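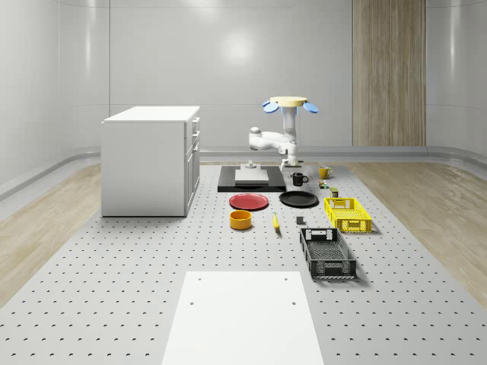 ¿Cómo limpio un tablero perforado blanco sin que se quede polvo en los agujeros?

zikia17
Tengo un tablero perforado blanco en el taller, atornillado como encimera. Le paso un trapo húmedo cada semana, pero el polvo de lijar se mete en los agujeros y el borde se va poniendo gris. ¿Lo desmonto o hay otra forma? Lleva 4 tornillos y pesa bastante.

Tian
No hace falta desmontarlo. Aspira primero con la boquilla de cepillo, en seco. Después pasa un cepillo de dientes viejo con agua templada y unas gotas de lavavajillas, por filas, y seca con un paño de microfibra. Si mojas antes de aspirar, el polvo hace pasta y luego cuesta el doble. Para las manchas de lápiz, goma blanca.

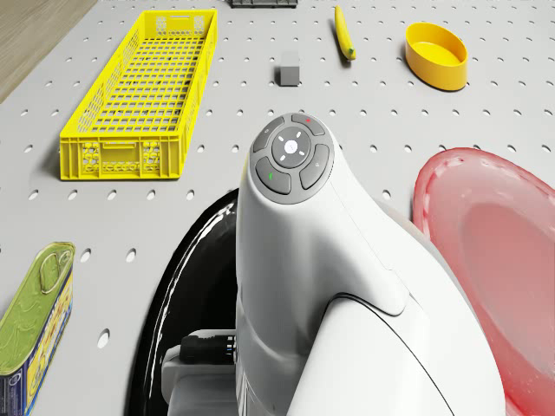 Tablero perforado blanco, junto a un suelo marrón claro.

Yo lo hago una vez al mes y tardo alrededor de 17 minutos. Si el tuyo es de fibra pintada, escurre bien el cepillo, que los cantos de los agujeros se hinchan.

tarard_202
aire comprimido y listo. Eso sí, con gafas y la puerta abierta

zikia17
El mío es metálico. Probé lo de aspirar primero y ha mejorado mucho, aunque en la esquina del fondo sigue gris. Creo que ahí es la pintura.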